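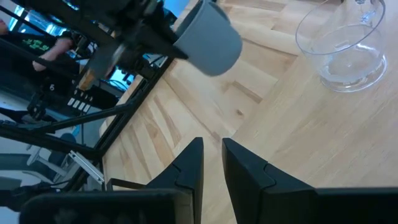 ## Week 3: Household diaries as sources

Reading for this week: the Jirkasham farm diary, entries for June, pages 13 to 62 of the typescript. The full typescript runs to 904 pages and is on reserve at the Stastbridge library desk. Please don't write in it.

Most entries are two or three lines long. Typical contents:

- weather, nearly always first
- washing, ironing, baking, mending
- visitors and who stayed to dinner
- illness in the family
- prices paid for eggs and butter

The writer rarely says how she feels. Watch for short phrases such as "did not go" or "was up late" – they often mark a quarrel or a sick child, and the next few days may confirm it.

**Spelling and names.** Quote as written. Neighbors appear under nicknames, so check the list at the back of the typescript before you decide two people are the same.

**Gaps.** Nine days are missing in the middle of the month. The pages were cut out, and we don't know by whom. Don't guess at what they said.

**For next class**

1. Pick one week and list every task named.
2. Mark which tasks were shared and which she did alone.
3. Bring one entry you can't explain.

Written work is due 13 May 2025, one page, typed.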